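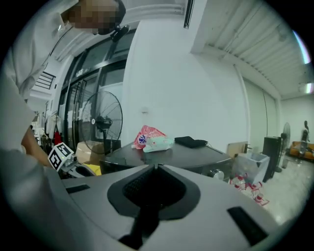
snack bag on the little round table, listening day

Last updated 11/05/2026

Okay friends, I promised some of you a proper thread on Godora's second album, Bokosham, and I've finally sat down with a cup of tea to write it. Get comfortable, I do go on a bit.

I first heard them because Jerome Quiambao burned me a CD with no track list, just "PLAY LOUD" in green marker. I played it quietly, in the kitchen, and still had to stop doing the dishes by the second song.

The debut was all guitars and hurry. Bokosham takes its time. The opener, "Ambrosio," has nearly a minute of organ before Trinidad Buenaventura sings a word, and when she comes in she sounds like she's in the next room talking to her sister. I love that so much!

"Trurkomcombe" is the one everybody skips and I wish they wouldn't. Yes, it's long – yes, the middle part wanders – but Efren Dalisay's bass line in the last stretch is my favorite thing on the record.

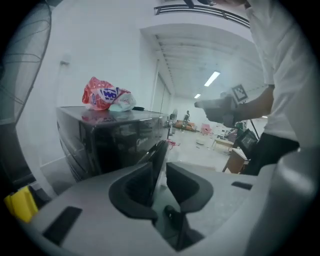 And then side two, which is really Kenneth Galang's side. He wrote four of the five songs and you can tell, they're all a little sad and they all have handclaps.

The first pressing was 600 copies. Mine is number 713, so either somebody miscounted or they ran off more than they said. If you have one with a higher number, please tell me, I've been wondering for years.

My only complaint is the fade on "Porch Light." It goes out right when the harmonies get good. The live version from that January has a real ending, and I'd take it over the album cut any day.

Tomorrow I'll try to get to the B-sides, there are only three but I have a lot to say about the second one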